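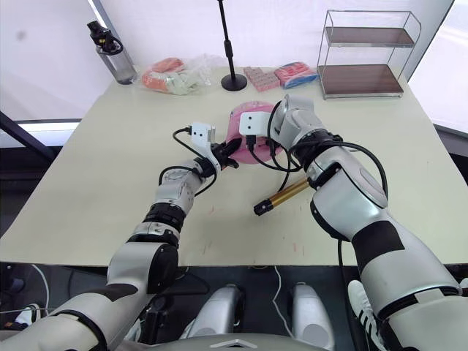
What is a tablecloth weight?

A tablecloth weight is a small heavy object fixed to the edge or corner of a tablecloth to stop the cloth lifting in the wind or sliding off the table. Weights are sold in sets, usually of four, and are attached by a clip, a magnet or a sewn pocket.

Types

Clip weights hang from the hem on a short chain or ring. They are the most widely sold type and can be moved from one cloth to another. Magnetic weights come in two halves, one placed on each side of the fabric, and leave no mark on fine linen. Pocket weights are flat discs or bars slipped into a fold at the corner and taken out again before washing. A fourth type, the hem chain, runs the whole length of one side and is seen mostly on long banqueting cloths.

Materials

Early weights were often made of lead, which was cheap and easy to cast. Later makers turned to glazed pottery, glass, brass, stone and steel. Pottery weights shaped like fruit were a speciality of the Runton works, whose last catalogue listed 214 patterns, among them pears, lemons and figs. The works closed its casting shed one November and sold the moulds to Essien, a firm that still uses 33 of them.
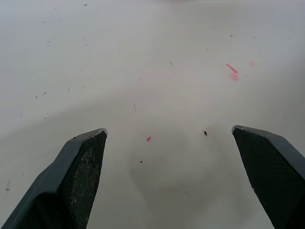
The weight needed depends on the cloth. A light cotton cloth on a sheltered terrace will stay in place with 30 grams at each corner, while oilcloth is stiff and may need none. Heavier weights are used at the seaside, though too much pull can tear a worn hem or drag the cloth out of square. On round tables the weights are spaced evenly along the edge, as there are no corners to hang them from.

Care

Metal clips should be removed before the cloth is washed. Brass can leave a green stain on damp fabric, and steel may rust. Pottery weights chip when they knock against table legs – a common fault in old sets – and are best stored wrapped, one by one.

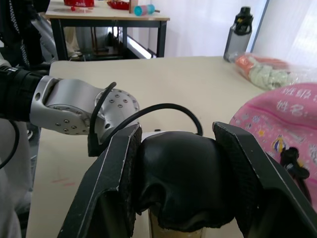

Collecting

Complete sets are harder to find than single pieces, which were easily lost in grass. The largest collection described in print is that of Yufang Lü, who gave 827 weights to the Filla museum of household goods. Her handwritten list, kept with the collection, records the maker where known and the market or shop where each piece was bought. Weights marked Enau on the underside are often mistaken for Runton ware but have a thinner glaze and a flat brass ring.

See also: Curtain weight; Oilcloth; Table linen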